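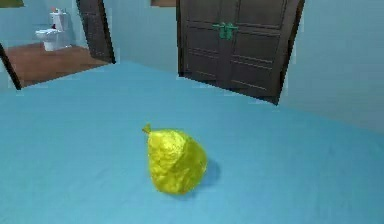

Bromaldale wrote under the last page that the arm copies every bad habit of the hand, and asked if it is better to practise the movement before recording anything. Yes, much better. I do the task ten times with only my own hand, slowly, before I touch the controller. After this the controller feels less strange, and the first recordings are not so bad that they must be deleted.

The tips on this page are for showing a simple household task to an arm, first in simulation and later on a real kitchen table. I learned most of them by making the mistake first. My first collection had 119 demonstrations and I kept only the last part of it.

Start with one object

Choose a thing with an easy shape and a wide side to hold. A piece of fruit is good, a spoon is not, and a wet sponge is terrible on a real table. Teach "pick up and put down" with this one object until you are bored. Only then bring a second object near it.

Before you begin, decide in one sentence what the finished task looks like. "The pear is in the bowl and the fingers are open" is a good sentence. "The pear is tidied" is a bad one, and you will end each recording in a different place.

Stop above, then go down

When we pick up fruit ourselves we go in one curve, without thinking. With remote control this curve becomes a push, and the fruit rolls. Bring the fingers directly above, wait one short moment, and go down straight. If you are guiding a real arm by hand, hold it near the wrist and not at the elbow, and let the elbow go where it wants.

Close the fingers a little slower than you believe is necessary. For a pear I hold the round part, never the neck.

Long fingers need a free way out

Many people plan how to come in and forget how to leave. After the fruit is down, open the fingers, lift straight up, and only then go sideways. If you skip the lift, you will knock something over sooner or later. In my case it is usually a bottle.
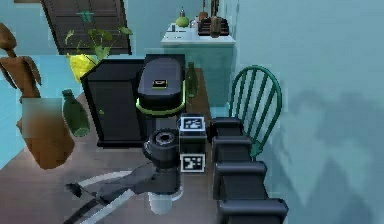 A full table is for later, when the simple movement is already sure. Then put tall things near the working place on purpose, and change their positions between the recordings. If the bottle always stands on the left, the arm can learn "stay away from the left", and this will be of no help when you cook in another kitchen. I move the things after every eight recordings. Less often is lazy and more often makes me tired.

Mistakes

Do not delete every recording with a small mistake. If you missed the fruit, lifted, and tried again calmly, keep it, for the arm must also see how to recover. Delete those where you were confused and waved about in the air. Delete also those where the phone rang and you stood still – the arm will learn to stand still too.

Your own hand and back

Sit so that the controller is at the height of your elbow. I stop after 11 minutes and walk to the window. It sounds short, but the demonstrations from a tired hand have a small shake in them, and you can see it very well when you play them back.

Keep a list on paper, next to the tea. I write the object, where I started, and "good", "recovered" or "bad". A friend's group at Evberg has 2755 recordings and no list, and now they must watch them all again.

From the screen to the kitchen

Movements which look fine in simulation are often too quick for a real table. When you change over, go at half speed for the first days. Use plastic cups. Keep glass and the good knives in the cupboard, and have the stop button under your free hand, also when you only want to "try one thing".

Clean the finger tips with a damp cloth and dry them before each session. Flour and oil change the grip more than you would think.

Next time I write about drawers and lids, which I still do badly. If you have a good way to teach a screw lid, please send it to me before May.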